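Stirkico Clothing Reuse Project
Progress report to the Charbonneau Fund
10/1/25

This report covers the work done since April under the second-year grant. It was prepared by Khadija Naciri with figures from Souad Kabbaj.

Intake and sorting

We took in 1,307 garments during the period, most of them men's and women's work shirts from the Tikari collection points. Of these, 1,196 were fit to sort. The rest had mildew or torn seams and went to fiber recycling. Sorting is up to date except for the winter coats, which are still in bags on the upper shelf and will be dealt with this month.

Folding and packing

Shirts are the slowest item we handle. T-shirts and sweaters stack well however they are folded, but a button-up shirt has a stiff collar at one end and loose cuffs at the other, and a stack of them leans over once it gets tall. In the spring we were folding in quarters, and Turura sent back two cartons with creased collars. We have since changed to a long fold. The shirt is laid lengthwise, the sides come in, the sleeves are folded across the body, and the hem comes up last.

The long fold has cut down on collar damage. It has not solved the problem at the hem. The sleeves cross at an angle on the way down, and the cuffs end up in the same place as the hem, so that end gets thick and wrinkled -- worse with lightweight cotton than with flannel. Reda Benjelloun wants to try turning the cuffs back toward the shoulder before the hem comes up. We will run that on 80 shirts and compare the cartons.

Shipped so far: 854 garments, all to Turura. The second buyer named in our proposal has not signed, and we have stopped counting on that income for this year.

Budget

Spending is on plan apart from cartons, where the price went up in the summer. We ask to move the unused part of the travel line to packing supplies. No other changes are requested.

Folding stage, light blue button-up, collar at the far end:

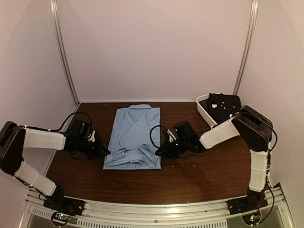

Yasaman Taheri replied that the move from travel to packing supplies is fine with her, but she would like the cuff trial finished before more cartons are ordered, as a thinner fold might let us use the smaller size. She also asked for the coat numbers as soon as the bags are open.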